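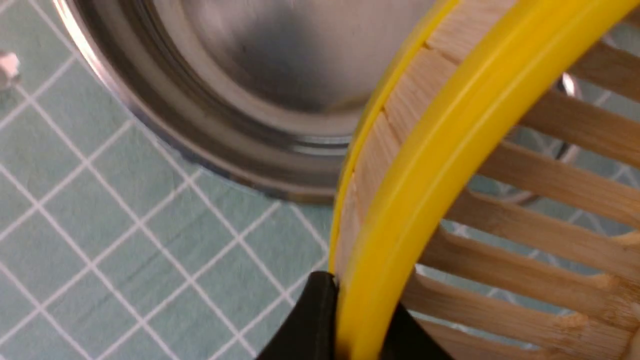 Bamboo steamer with its yellow rim.

The Dumpling Money

My aunt left me $1,182 and a recipe with the last line missing, and I still couldn't tell you which one caused more trouble.

The money came first, in March, in a plain envelope from the credit union in Henditz. I'd already spent it in my head (new tires, mostly) by the time I got to my car. Then my cousin called and said did you get the recipe too, and I said what recipe, and she said look in the envelope, dummy. So I looked. One index card, both sides, in that tiny slanted writing of hers, like ants walking uphill. Flour, hot water, pork, the good cabbage, ginger, and then on the back: "Let them sit, and before you close the lid always"

Always what?

I called everybody. My mother said salt. My cousin said pray, but she says that about parallel parking. My uncle, who was married to the woman for forty years and ate those dumplings every Sunday of it, said he'd never once been in the kitchen and was kind of proud of that. Then he got quiet and asked if I'd bring him a plate when I figured it out.

Well, now I had to!

I put off the tires and drove down to Hukent, where she'd lived before she was married, because my mother remembered a restaurant there called Lau. It was 135 miles with the bad tires humming the whole way. Lau was a phone repair place now. The kid behind the counter let me use the bathroom and told me there was an old lady over at the Zolora Market who'd cooked there back in the day, maybe, or else that was her sister.
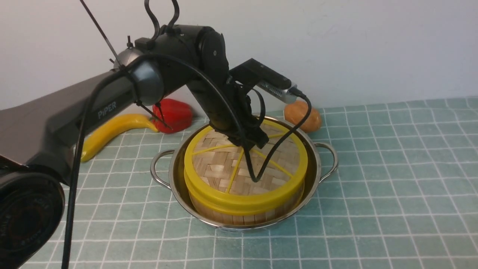

It was her, not the sister, and she remembered my aunt right off, the girl who talked too much and burned her wrists. I showed her the card and she laughed until she had to hold on to the freezer case. Then she told me how they did it in the back at Lau, and I wrote it all on my hand and up my arm when I ran out of hand. The round bamboo basket goes right down inside a stainless steel pot, she said, and you'd better pick a pot that fits it. Cabbage leaves under the dumplings. And before you close the lid? She shrugged. "Always count them," she said. "Your aunt ate them while she cooked."

I drove home laughing and then crying a little, somewhere after the second toll booth.

That Sunday I made them in my own kitchen with flour up to my elbows and the radio on too loud. They were lopsided. A couple had split open like old shoes. I lined them up, counted twenty, and ate one standing at the stove, too hot, breathing through my mouth like a dog.

Then I took nineteen over to my uncle. He lifted the foil and looked for a long time, moving his finger over the plate.

"One's missing," he said, and he went to get the forks.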